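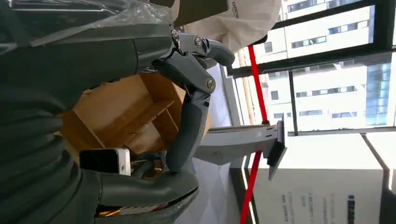 How to run a robot hand demo at an open day

I did my first one of these in June, at the Zestside open day, and I made pretty much every mistake going. So if your boss has just popped their head round the door and said "could you show people the hand?", have a read of this before you say yes!

What I used

An arm with a jointed hand on it, a light wooden box with compartments for it to grip, a stand, a roll of tape and a very long extension lead. The arm and the hand were on loan from Jitmont and the table came from the canteen. You don't need much more than that, although a second person is a huge help. Mine was Lilla Szilágyi, who did most of the talking while I watched the hand.

Step 1: Choose one thing and stick to it

I'd planned 5 different tricks and got through two. People drift in and out, and most of them only stay for a few minutes, so go for something they'll understand straight away. Picking up a box is perfect – everyone knows what a box is, and they can watch the fingers close round it.

Step 2: Pick an object that's kind to the fingers

Thin wooden panels work nicely with ours. I'd tried a heavy ceramic pot at the office and it was a nightmare, far too slippery. Whatever you pick, try it at least 50 times the day before, and put it down slightly crooked now and then, as you certainly will on the day.

Step 3: Think about the light

Big windows are lovely for visitors and a pain for cameras. We had full daylight coming in, and our settings from the workshop were useless until I'd redone them on the spot. Do this at the same time of day as your demo if you can. I did mine at 8 in the morning and had to do it all again after lunch.

Step 4: Mark out where people stand

Stretch the arm out as far as it'll go, add a good big step, and tape the floor there. Then put your hand on the stop button and practise pressing it without looking. Keep the speed right down too. Slow looks better anyway, and you've got time to explain what each finger is up to.

Step 5: Work out your patter

Lilla's trick was to ask people which finger they thought would touch first (children are brilliant at this, grown-ups go all shy). The question we got most was how much it costs, so have an answer ready. The man from Vlček on the next stand just said "more than my car" every single time.

Step 6: Pack up slowly

Park the arm, switch it off, and only then start on the cables. I did it the other way round and spent ages untangling the lead from the table legs. Jot down anything that went wrong while you're still cross about it – my list went straight to Flomport, who are having us over for their own open day next.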